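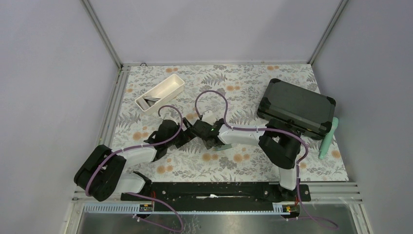

Cell 2, Weka bench: both arms on the rail, case and tray on the mat.

Two-arm cell inspection checklist, Idlow workshop
Inspector: Chathurika Pathirana. Second reader: Raed Darwish. Month: June
Mark each item OK, Fix or Stop. A Stop keeps the cell off until Zdzisław Krawczyk has signed it back in.

1. Rail and mounts
1.1 Rail fixings tight at both ends. OK
1.2 Rail slot clear of scraps. Fix
Comment: small white scrap in the middle of the slot. Remove with tweezers, power off.
1.3 Arm base bolts match torque marks. OK

2. Cables
2.1 Cable loops clear of the elbow through full travel. OK
Comment: the purple loops stand high on both arms. Checked by hand at slow speed, no contact with the links.
2.2 Zip ties present, tails trimmed. OK
2.3 No loose cable in front of the rail. Fix
Comment: cables from both bases lie across the metal panel. Clip them down before the next shift. Same remark as last time.
2.4 Labels on the channel strip readable from the operator's side. OK

3. Work area
3.1 Mat flat, no lifted corners. OK
3.2 Only items on the job sheet inside the cell. OK
3.3 Metal utensils kept in the tray when not being handled. OK
3.4 Large items supported before anyone reaches in. Stop
Comment: near edge of the black case is resting on the right wrist and gripper. Do not cut power to the arm with a load on it. Lift the case off with two people, then release.

4. Arm clearance
4.1 Minimum gap between forearms held in software, 30 mm. Fix
Comment: forearms come close to each other mid-mat. Limit was missing from the Prindier job file. Nathalie Kennedy to put it back and rerun the test.
4.2 Speed limit with the guard open, 600 mm/min or lower. OK

5. Stops and records
5.1 Emergency stop tested from both positions. OK
5.2 Running hours logged. 1,004
5.3 Last grease entry in the book. 649 hours, OK

Result: Stop on 3.4. Fixes on 1.2, 2.3 and 4.1 go to Laurinda Veloso. Recheck those four items only, then send the sheet to Zdzisław.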